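Bench Tips from the Textile Handling Club: Knitwear

Knits are harder to record than towels. The fabric stretches under its own weight and the edge rolls, so a pinch that works on terrycloth will slip or take two layers. Practice the fold with bare hands first, then with the grippers.

Take up a single fold between the pads and close slowly. Keep the second gripper open and near the lower edge until the first one has a hold. Stripes help: when a band bends, the cloth under it is bending too, and you can correct before the crease sets. Stop each take at 42 seconds, finished or not. 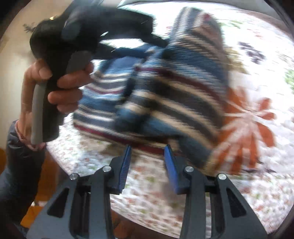 Care and Storage

Wipe the pads with a barely damp cloth after every session. Lint packs into the fine ridges and grip drops off. Check the linkage pins for play. Do not oil them; oil transfers to wool.

Store knits folded, never on hangers. Shake out the tablecloth before the next team starts.

Arnel Navarro keeps the take log. Over 2000 takes are in it since February, 23 of them unusable for lint on the lens. Spare pads are in the Kondow drawer. Sign for them with Orsolya Kerekes.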